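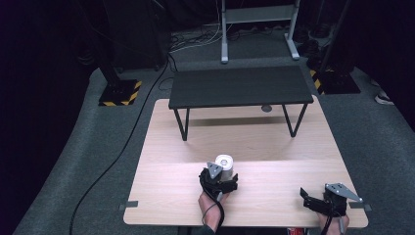

Furniture library in Nostcombe to stay open through the winter

The furniture library in Nostcombe will not close in October as it was planned before. The town council agreed this month to pay the rent of the building on Clalow Street until the end of March, and after this the library must find its own money again.

The library lends tables, chairs, shelves and lamps to people who have just moved to the town or who need something for a short time. A member pays 70 dollars for one year and can keep up to four pieces at once. There are now 239 members, and most of them are students or families in their first apartment.

In spring the owner of the building asked for a higher rent, and the library said it could not pay. A collection among members brought 3833 dollars, which was enough for the summer months only.

The hardware store Plandero has also promised to give screws, glue and paint for repairs. Broken pieces are repaired on two evenings each month, and anybody can come to help or to learn. The next repair evening starts at 6:30 p.m. – please use the side door, as the front one is locked after five.

The library has roughly 200 pieces to lend at the moment. Small desks and beds for children are wanted most, and the waiting list for desks is closed until November. People who want to donate furniture should call first, because the storage room is almost full. Sofas and mattresses are not accepted.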